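Bench notebook, marine hardware, April
Mooring pendant chafe and shackle wear, Plilska town basin
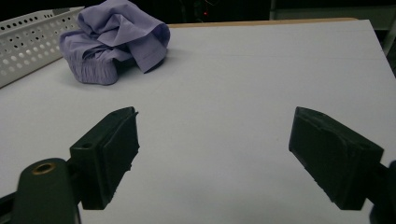 Continuing from the last entry. The pendants pulled from the north row are on the rack and tagged by buoy position. The south row stays in service until the north row is back in. The town wants a yes or no on whether the current pendant spec can go another season, and a parts list if it can't.

Setup. Load frame zeroed at 7:40. Load cell checked against the hanging weights before and after, no drift worth writing down. Pendants were rinsed in fresh water and left in the rack until the strands stopped weighing in heavier at the eye than at the middle. Anything still gaining or losing on the scale was held back for the next session.

Chafe, chock end. Same pattern as last season. Wear sits on the inside of the bend where the line goes over the bow chock, and the sleeve has migrated toward the buoy on most of them. Once the sleeve is off the chock it does nothing. The stitched sleeves moved less than the ones held with tape. The worst pendant had the cover gone on one side and core strands fuzzed under it. Set that one aside for a pull.

Pull result on the worst one: parted at 1,628 pounds, at the chafe, no movement in the splice. That is well under what we would accept for the small boats in that row, and it was on one of the larger ones. The harbor office gets this number today by phone, ahead of the report. Splices look fine throughout. No slipped tucks, no glazing.

Shackles. Gelteo galvanized, bow type, seized with wire. Crown wear measured with calipers at the thinnest point and compared with the unused one from the same box. Limit in our sheet is 12 percent loss of diameter. Those at the bottom of the riser are over it, those at the top are under. Consistent with the lower chain working on the bottom at every tide change. Pins are less worn than the bows. Two had lost the seizing wire entirely, though the pins were still tight and needed the long bar to start.

Note for whoever does the south row: measure the crown in both directions. The wear is oval and a single reading across the wrong axis makes a bad shackle look good. I went back and redid the first batch for this reason. The struck-through column on the previous page is the old readings. Don't use it.

Swivels. Hultora units, both sizes. All turn by hand. Side play is up from the commissioning figures but inside the allowance. One had a hard spot at the same place in each revolution. Opened it and found grit packed behind the washer, no scoring on the race. Cleaned, greased, reassembled, still has a faint catch. Marked for replacement. The cost of a swivel is small next to a diver day.

Chain. Only the top lengths came up. Bottom chain is diver's readings, taken with a go/no-go gauge, so treat as pass or fail and nothing finer. Cruickshank Basin uses the same gauge and the same cutoffs, so the two sets of records can be laid side by side if anyone wants to. Their bottom is harder than ours and I would expect their wear to be slower.

Cost side. Replacement sleeve stock comes in 130 foot rolls. One roll should do the north row with some left for spares, if the sleeve length stays as drawn. I want to lengthen it. Present length covers the chock with the boat lying straight to the wind and runs out when she sheers. A longer sleeve with a lashing through the eye would also deal with the migration. Drawing needs to be changed before anything is cut.

Open items
Revise sleeve drawing, rev 2, add lashing hole and new length.
Order lower shackles for the whole north row, same maker, next size up if the swivel eye will take it. Check the eye first.
Ask the harbor office for boat lengths by buoy. The list we have predates the reshuffle and at least the two outer positions are wrong.
Pull a mid-condition pendant for comparison. One bad sample gives a floor and not much else.
Repeat weighing on the held-back pendants.

Frame shut down and locked 4:15. Broken pendant is in the gray bin under the rack with its tag on, both halves. Leave it there until the harbor office has looked at it.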